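Karam Kids > Science > Light and Color

Why Are Some Things Black and Some Things White?

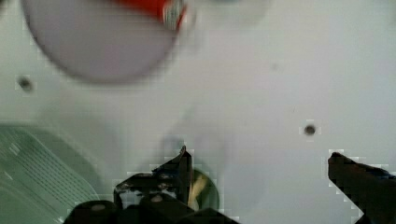

LIGHT AND COLOR

By Elba Tapia

Put a dark thing on a pale surface and you can find it right away. Your eyes are very good at telling dark from light. They can do it faster than they can tell red from orange, and they can still do it in a dim room when the colors have faded. To understand why, you need to know what happens to light when it hits something.

Where the light goes

Light comes from the sun, a lamp, a candle or a screen. It travels in straight lines until it meets something. Then some of the light bounces off, and some of it soaks in. Scientists say the light that bounces off is reflected. The light that soaks in is absorbed.

A white thing reflects most of the light that hits it. A black thing absorbs most of it. Gray is in between. A light gray wall sends back more light than a dark gray one.

What about colors? Sunlight looks white, but it is a mix of all the colors in the rainbow. A ripe tomato absorbs most of the colors and reflects the red part, so red is what reaches your eyes. A leaf reflects mostly green.

Is black a color?

People argue about this. In science, black is what you see when very little light comes back to your eyes. In an art room, black is a color because it comes in a tube like the others. Both ways of using the word are fine.

Most black things still reflect a little light. If they didn't, you would not be able to see any shape on them. Look at a black shoe near a window. The parts that face the window have shiny spots, and sometimes the shine looks a bit blue, as the light from the sky is blue. Your eyes use those small shiny spots to work out which parts are round and which are flat.

Why black things get hot

Light carries energy. When something absorbs light, the energy turns into heat. A blacktop parking lot in summer can burn your bare feet while the pale sidewalk next to it is only warm. In the town of Liltden, the playground slide used to be dark brown and no one could use it after lunch in July. Now it is painted cream.

Houses in hot places are often painted white for the same reason. The walls send a lot of the sunlight away, and the rooms stay cooler.

Try it yourself

Fares Jaber's class at Nidville School did this one on a windowsill. You need two glasses the same size, one sheet of black paper, one sheet of white paper, tape, water and a thermometer.

Wrap one glass in black paper and the other in white. Fill both with cold water to the same height. Measure the water in each glass and write the numbers down. Leave both glasses in full sun for 42 minutes – that is how long the class had before recess – and measure again. Compare how much each one changed. A cloudy day will not work well.

Do not look at the sun while you are doing this.

How your eyes do it

At the back of each eye there are tiny parts called rods and cones. Cones see color and need plenty of light. Rods see dark and light, and they work when there is not much light at all. You have many more rods than cones. At night, when your bedroom looks gray, your rods are doing most of the work.

Words to know

Absorb: to soak in
Reflect: to bounce back
Rods: parts of the eye that work in dim light
Cones: parts of the eye that see color

70 shares | 7 comments

Contact us | © 2021 Karam Kids | Back to top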